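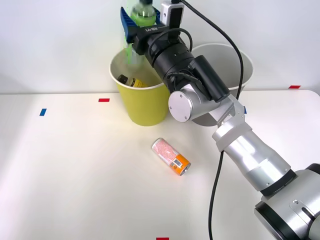

Gresatano Table Kit
Example recording for sorting and pick-and-place work

Home > Recording > Table kits > Gresatano

Sold by Trutov. Page text by Siiri Väisänen, who runs the recording desk and has been asked more than once to sound more excited.

What you get

One arm mount, one wrist camera bracket, one fixed camera stand, a roll each of red and blue marker tape, two tapered cups and the recording software. The arm is sold separately. So are the bottles and cans. Please don't buy those from us, any grocery store will do.

What it is for

You drive the arm by hand through a simple job, such as putting bottles and cans into cups. The kit saves both camera views and the joint positions as one example. Do that enough times and you have something to train on. How many times is enough? We have seen other sellers print a number on the box. We don't believe those numbers, including the one we used to print ourselves.

Our own starter plan asks for 400 examples of one job. It is a place to start. Nana Osei ran it on our bench with 20 examples per layout, and the trained arm still made poor choices when a can was turned to an angle it had not been shown. More layouts helped more than more repeats did. That is one bench and one job, so weigh it accordingly.

The wrist view

The wrist camera rides with the hand and sees what the fingers are near. It also sees a great deal of finger. Things close to the lens or moving fast come out soft, and we would sooner you knew that before ordering. If your job depends on reading small print on a label, this camera is the wrong tool.
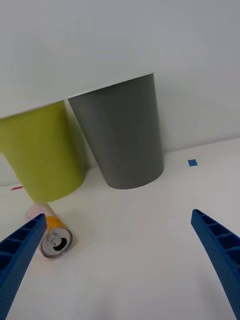
Wrist view: an opened can beside the left finger, two cups toward the back of the table.

The fixed view

The second camera stays put and covers the table. It is better for seeing which cup holds what, and worse once the arm leans across the cups. Customers ask if they can skip one camera to save money. You can. Ekow Dramani tried training with the fixed view alone and went back to using both after 5 days.

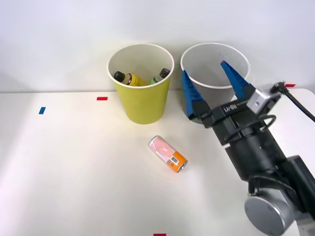
Fixed view: two bottles in the yellow cup, gripper open at the pale cup, can still on the table.

About the tape

The tape marks positions on the tabletop. It does nothing clever. Put it down before the first recording and leave it alone. If you move a marker halfway through, start a new set and give it a new name.

What the kit will not do

It won't tell you if an example is any good. The software has a "quality score," and Salamatu Appiah, who reviews our recordings, ignores it. It rates smooth motion highly, and a smooth recording of the wrong bottle going into the wrong cup is still wrong. Someone has to watch them.

It won't make a model that works on your table from data recorded on ours. We include 43 sample recordings so you can check that your setup reads the files. Do not train on them and then write to us.

Works with

Tôn recording software, current release. Support for the Tullengate file format is planned for July. It has been planned before.

Returns

Unused kits can come back in the original box. Cut tape is not refundable. Questions about returns go to Şükran Tatlı at the order desk. Questions about whether you need this kit at all can go to her too, and she will give you a straight answer.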